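Bench Notes | Hardware
2 min read

The Saliba hand grippers went back on the table in April with fresh covering on the pads, and Anneliese Görtz has been defending the old covering ever since. Her position is that a pad with a few threads hanging off it is broken in. Mine is that it's shedding.
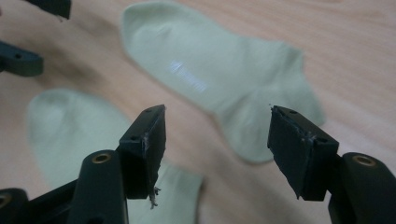 We now check the fingers every 20 sessions. Look at the edges first, then the two small screws in each pad, which like to back out on a Friday. Spares live in the Wilach drawer, under the things that are not spares.

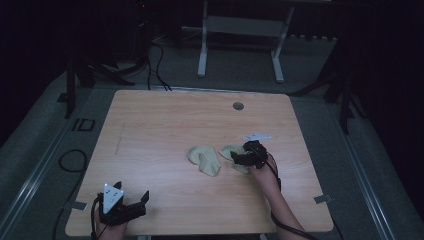
CABLES

Zuweira Atinga wants both leads run back along the forearm before anyone touches a sock. Leave some slack at the wrist. The last person who pulled one tight got to re-crimp it, and was very quiet at lunch.

Questions: Hustmont lab, ext. 191
Back to top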